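4. Setting up the table for stacking

The Pivo block set needs one flat table and a household willing to eat elsewhere for a while.

1. Clear the near end of the table. Paper and cartons may stay at the far end, where they will be ignored as usual.

2. Wipe the tabletop. Crumbs are small, but a cube will find them.

3. Choose three cubes for the first stack and put the spares to one side. Any color order is allowed. People have strong feelings on this, and the manual does not.

4. Set the bottom cube down square to the table edge, then add the others one at a time. Let go before you move your hand away - most collapses start here.

5. Keep the long blocks for last. They go across the top of a finished stack or flat on the wood.

Note: A butcher-block top is fine. A tablecloth is a slow-motion accident.

Caution: Do not stack next to the sink. Cubes float, but the stickers on the Pivo score card do not survive.

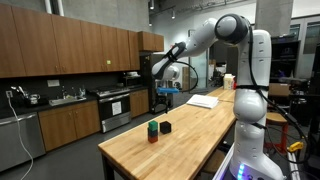
Do the cubes have to be the same size?
For a first stack, use matching cubes. Mixed sizes are covered in section 6, along with what to do when a cube rolls under the stove.

6. When you are done, return all 91 pieces to the box. The lid closes on 91. It will also close on 90, so check the floor.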